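Chapter 10

Tides and the Level of the Sea

What this chapter covers

10.1 Why a depth needs a starting point
10.2 What makes the tide
10.3 Springs and neaps
10.4 Tides in estuaries and rivers
10.5 Measuring the tide
10.6 Choosing a chart datum
10.7 Weather and the water level

Before you start, you should be able to explain how an echo sounder finds the depth of water below a vessel, and why the speed of sound in the water has to be known. Both were covered in the previous chapter. You will also need to be able to read a simple graph of height against time.

10.1 Why a depth needs a starting point

An echo sounder measures the distance from the instrument to the seabed. Once the draught of the instrument has been added, we have the depth of water at that place and at that moment. If the same vessel comes back three hours later and stops over the same spot, it will usually measure a different depth. The seabed has not moved. The surface of the sea has gone up or down.

A chart cannot print a depth that changes all day. Every depth on it is therefore given below a fixed level called chart datum. To turn a measured depth into a charted depth, the surveyor takes away the height of the tide above datum at the time of the measurement. To turn a charted depth back into the real depth of water, the sailor adds the height of the tide.

Suppose the approach channel at the port of Clumolitz has a charted depth of 10 metres. A pilot wants to know how much water there will be when a ship arrives. The tide tables give a height of 2 metres for that time. The depth of water in the channel should then be 12 metres. The ship's draught is compared with this figure, and an allowance is made for waves, for the way a ship sinks lower in the water as it moves, and for any error in the prediction.

The sum is a simple one. Most of the work lies in finding the height of the tide, and in deciding where datum should be. The rest of this chapter deals with those two problems.

10.2 What makes the tide

The tide is caused by the gravity of the Moon and the Sun. The Moon pulls more strongly on the side of the Earth nearest to it than on the centre, and more strongly on the centre than on the far side. These differences in pull tend to stretch the ocean along the line joining the Earth and the Moon. The water forms two very slight bulges, one facing the Moon and one facing away from it.

As the Earth turns, a point on its surface passes through both bulges. In this simple picture there would be two high waters and two low waters in the time it takes the Moon to come back to the same place in the sky. That time is a little longer than a day, so high water comes later from one day to the next.

The simple picture explains the rhythm of the tide but does not explain its size. The real ocean is broken up by continents and is too shallow for the bulges to travel round the Earth freely. The water in each ocean basin swings in its own way, much as water slops in a bath. Some basins respond strongly and others hardly at all. Two ports on the same coast can have quite different tides, and some seas that are nearly closed off have almost none.

Most coasts have two high waters of similar height each day. Such a tide is called semi-diurnal. Where there is only one high water a day, the tide is called diurnal. In many places the tide is mixed: there are two high waters on most days, but one is clearly higher than the other.

10.3 Springs and neaps

The Sun raises a tide in the same way as the Moon. It is much larger, but it is also much further away, and its effect is a little less than half that of the Moon.

At new moon and full moon, the Sun, the Moon and the Earth are nearly in line and the two effects add together. High waters are higher than usual and low waters are lower. These are spring tides. The name has nothing to do with the season. At the first and last quarters of the Moon, the two effects work partly against each other. The difference between high and low water is then smaller, and we have neap tides.

The difference in height between a high water and the low water next to it is the range of the tide. At many ports the greatest range comes a day or two after new or full moon, since the water takes time to respond.

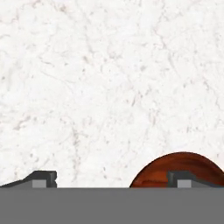
Figure 10.1 A white, marble-like surface with fine, broken veins. Computer rendering.

The distance of the Moon also matters. Its path around the Earth is not a perfect circle, and when it is closest its pull on the tide is stronger. If this happens at the same time as new or full moon, the spring tides are larger than normal. The largest astronomical ranges of the year on coasts with semi-diurnal tides usually come near the equinoxes, in March and September.

10.4 Tides in estuaries and rivers

When the tide enters an estuary it changes shape. The channel becomes narrower, which tends to increase the range. It also becomes shallower, and friction with the bed tends to reduce the range. Which effect wins depends on the shape of the estuary.

In shallow water the top of the tide travels faster than the bottom. High water begins to catch up with the low water ahead of it. For this reason the rise is often quicker than the fall in the upper parts of an estuary. A strong flow of fresh water coming down the river adds to this, holding back the flood and lengthening the ebb.

The river Liris shows the pattern well. At its mouth, the rise and the fall take almost the same time. At Nidside, 35 kilometres upstream, the water rises quickly and then falls slowly for much longer. High water at Nidside is also later than at the mouth. A boat owner who used the tables for the mouth without correcting them would arrive too early and might not find enough water over the sill.

River flow changes the level as well. After heavy rain in January, low water at Nidside may stand well above its predicted height, while at the mouth there is no difference worth noting. Upstream of Nidside the tide becomes weaker still, until at last only the river controls the level. The point where this happens is called the tidal limit. It moves a little with the size of the tide and the flow of the river.

10.5 Measuring the tide

The oldest instrument for measuring the tide is the tide staff, a board marked in metres and parts of a metre and fixed upright to a quay or pile. An observer reads the level at set times and writes it down. Staffs are cheap and easy to check. They are still used beside automatic gauges, so that one can be compared with the other.

A float gauge works inside a vertical pipe called a stilling well. The well is open to the sea through a small hole near the bottom. The hole lets the slow change of the tide through but keeps out most of the movement caused by waves. Inside, a float rises and falls with the water, and its height is recorded. The hole must be cleaned regularly. If weed or mud blocks it, the water inside lags behind the water outside, and the record will show a tide that is too small and too late.

A pressure gauge sits below the lowest level the water will reach and measures the weight of water above it. The density of the water must be known, and changes in air pressure must be allowed for. A radar gauge is mounted above the water and measures the distance down to the surface. It has no parts in the sea and needs less cleaning.

Whatever gauge is used, its zero must be tied to fixed marks on land. These are called bench marks. A mark is normally set in solid rock or in a building that is not expected to move, and several are used so that the loss of one does not spoil the record. The gauge zero is levelled to them at regular intervals. The Clumolitz gauge has been moved twice in its 115 years of records, but the heights can still be compared because the same bench marks were used each time.

For a short survey, a temporary gauge may be enough. When the survey vessel Zoëga sounded the outer banks of the Liris, a pressure gauge was placed on the seabed for the length of the work and its readings were compared with those from the permanent gauge ashore. Heights measured in the harbour could not simply be applied to the banks, where high water came earlier and the range was smaller.

10.6 Choosing a chart datum

Chart datum should be so low that the tide seldom falls below it. A sailor reading the chart can then expect at least the charted depth at nearly all times. It should not be lower than it needs to be, or the chart will make the water look shallower than it is and ships may be kept out of channels they could safely use.

Many countries now use lowest astronomical tide, often shortened to LAT. This is the lowest level that can be predicted under average weather conditions and any combination of the positions of the Moon and Sun. To find it, predictions are worked out over a period of at least 18.6 years, which is the time taken for one slow cycle in the Moon's path to be completed.

Because the range differs from place to place, LAT is not a level surface. It lies further below mean sea level where the range is large and closer to it where the range is small. Heights on land maps are measured from a different datum, usually one close to mean sea level. Anyone joining a sea survey to a land survey must know the difference between the two at that place.

Key terms so far

Chart datum: the level below which charted depths are given.
Range: the difference in height between a high water and the low water next to it.
Spring tide: a tide of large range, near new or full moon.
Neap tide: a tide of small range, near the first or last quarter.
Stilling well: a pipe that reduces the effect of waves on a float gauge.
Bench mark: a fixed mark on land from which the gauge zero is checked.

Section 10.7 looks at changes in level that the tide tables do not predict, beginning with the effect of air pressure.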